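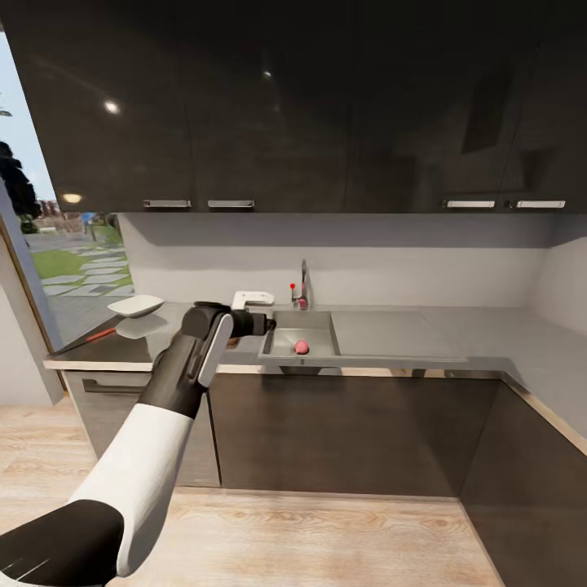 Slide 1: the simulated kitchen, arm at the sink counter

**Student robotics club, project talk – 21 August 2024**

- Say hello, give names. Heino Žukauskas built the task list, I did the scoring script. Laimutė Vītola is our advisor and takes the hard questions.
- Project name is Renitz. Started in March as a side job for the club, now it is most of what we do on club nights.
- Everything tonight is in simulation. We have no real arm yet.

**How a session works**

Two people per session. One drives, one writes the log. Swap after 20 runs. We have 360 runs logged so far, and 108 of them are usable for training. Explain "usable": full run, no reset, log filled in.

Most of the throwaways were our own fault. People started the recording late or forgot to name the task. Heino's checklist fixed a lot of that – show it if there is time. 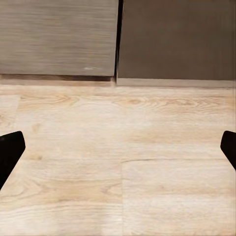
The wrist view is what new drivers find hardest. With the gripper open over the floor you get planks and the bottom of the cabinets, and very little to tell you how far away anything is. We now have beginners keep both views up, then practice with the wrist view alone.

**Next**

- More drivers. Sign-up sheet is by the door.
- Short tasks first, then tasks with 2 steps.
- Pause for questions. Laimutė closes.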